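### 3.2 Workspace Preparation and Operating Rules

The rules in this section were drafted at the Lorivstead site and later adopted at Fukden with small changes. They cover bin picking with a single arm working over an open metal bin. They apply to scripted motion and to learned policies alike, and they do not replace the risk assessment for the cell, which each site keeps on file.

**Bin and fixtures.** The bin must not shift when the gripper touches a wall. Clamps are allowed on the rim as long as they stay outside the planned path of the wrist and elbow. A clamp that has been moved, even slightly, counts as a change to the workspace, and the collision model is checked again before the next run. Scratches and stains on the inner walls are left alone during a test series. Cleaning halfway through changes how the walls look to the camera, and in the January series this made two blocks of trials hard to compare.

**Objects.** Each trial starts from a written object list. Objects may lie on their side, upside down or against a wall, and operators should not tidy them into easier poses. Soft or crumpled items are placed last. An item that cracks or loses a part is taken out and replaced by one of the same type, and the swap is entered in the log. Sites may use toy food, cups and packaging freely. Glass, filled containers and anything with a blade are excluded.

**Cables.** Cables that travel with the arm need enough slack for the full reach of the wrist, but a loop must never pass under the fingers. Operators jog the arm to all four corners of the bin at low speed before the first trial of a session. If a cable drags across an object during this check, it is rerouted and the check is repeated from the first corner.

**Approach and contact.** Downward speed is limited to 70 mm/s in the last part of the approach. The gripper pauses above the target before it closes. We kept this pause in all conditions, including those where the policy did not need it, so that the operator has a fixed moment at which to stop the arm. Hands stay out of the bin whenever the drives are enabled. An object that rolls out of reach remains there until the trial ends.

**Stopping and logging.** Any contact between the arm and a bin wall ends the trial. The operator records the cause using the Skullar code sheet, which has separate entries for wall contact, cable contact, dropped object and operator stop. Free text is allowed but does not replace a code. In the first 2000 trials, 87 ended in a stop. Of these, 49 were coded as wall contact, most of them with the target close to the base of a wall. We therefore added a margin along the walls in the Teixeira planner and left the speed limit unchanged.

**Changes between sessions.** Camera position, bin position and gripper fingers are treated as fixed for a series. If one of them has to change, the series is closed and a new one is opened under a new number. Results from the two are reported separately in Section 4.

Figure 2 shows the gripper over the bin with mixed objects.
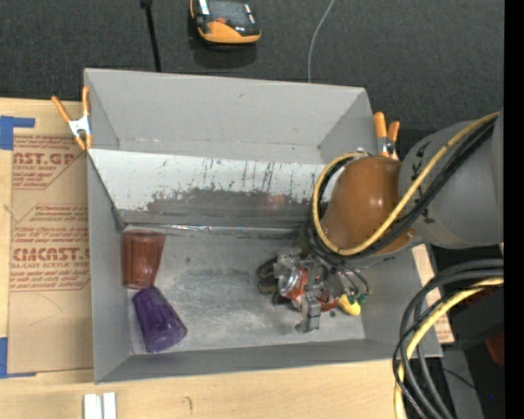 **Figure 2.** Gripper above the bin floor, with plastic cups near the left wall and spring clamps on the upper corners of the bin.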